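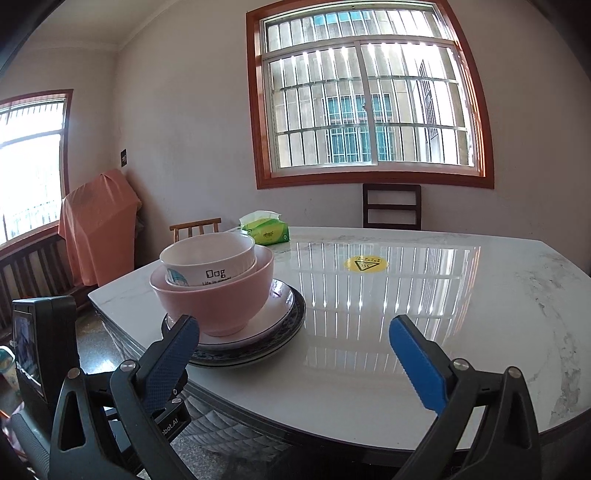
# Geschirrstapel Sketum: Objektkarte

Stand: 2 Jun 2020
Teilbestand von: `arkness-tisch`
Sprache der Dokumentation: Deutsch

## Gegenstand

Der Teilbestand behandelt das Stapeln und Abstapeln von Geschirr auf einem Esstisch. Er umfasst 145 Durchgänge. Ein Durchgang beginnt mit freiem oder gestapeltem Geschirr und endet, sobald kein Teil mehr bewegt wird.

## Objekte

| Kürzel | Objekt | Merkmale |
|---|---|---|
| `S1` | Schale, weiß | Aufschrift „Dog“, kleinere Zeile „Life is sweet“, hellblauer Druck |
| `S2` | Schale, rosa | größer als `S1`, kurzer runder Fuß |
| `T1` | Teller, weiß | dünne dunkle Randlinie |
| `T2` | Teller, breiter als `T1` | blauschwarz gemusterter Rand |
| `P1` | Packung Taschentücher | grün und gelb bzw. gelbgrün, chinesischer Aufdruck |

`P1` gehört nicht zum Stapel. Die Packung liegt nahe der Tischkante und gilt als Störobjekt. Ihre Lage wird nicht annotiert.

## Stapelfolge

Von unten nach oben: `T2`, `T1`, `S2`, `S1`. Andere Reihenfolgen werden als `abweichend` geführt und nicht verworfen. Eine leichte Neigung von `S1` in `S2` ist zulässig.

## Tischfläche

Weiß, glänzend, Marmordekor mit grauer Aderung. Die Aderung ist ungleich verteilt, größere Bereiche sind fast einfarbig. Auf der Platte klebt ein gelber Warnaufkleber (Hitze, nicht berühren). Er dient als grober Bezugspunkt für die Lageangaben `vor`, `hinter` und `auf`.

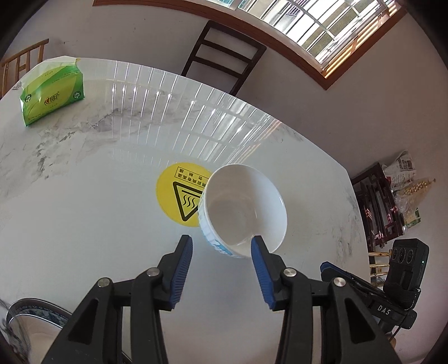
Die Angabe `auf` wird auch bei teilweiser Überdeckung des Aufklebers vergeben. Ein Schwellenwert ist nicht festgelegt. In neun Durchgängen haben die Bearbeiter unterschiedlich entschieden; dort steht `unklar`.

## Felder

- `durchgang`: laufende Nummer
- `objekt`: Kürzel laut Tabelle
- `lage`: `vor`, `hinter`, `auf`, `unklar`
- `traeger`: Kürzel des darunterliegenden Teils oder `tisch`
- `folge`: `regulaer` oder `abweichend`

## Bekannte Einschränkungen

- Spiegelungen auf der Tischplatte, unter anderem vom vergitterten Fenster. Helle Flecken nicht als Objekt erfassen.
- Der Innenraum von `S1` ist je nach Lichteinfall gräulich beige bis leicht bläulich. Farbwerte sind für die Zuordnung ungeeignet.
- Weißes Geschirr auf weißer Platte: Konturen von `S1` und `T1` im Zweifel von Hand nachziehen.
- Zwei Durchgänge ohne Eintrag in `traeger`, Nachtrag offen.

## Versionen

- `godoy-2`: Feld `folge` ergänzt, Kürzel vereinheitlicht
- `godoy-1`: Erstfassung vom April, ohne `P1`

Die Umrechnung alter Kürzel steht in `odari/kuerzel.csv`.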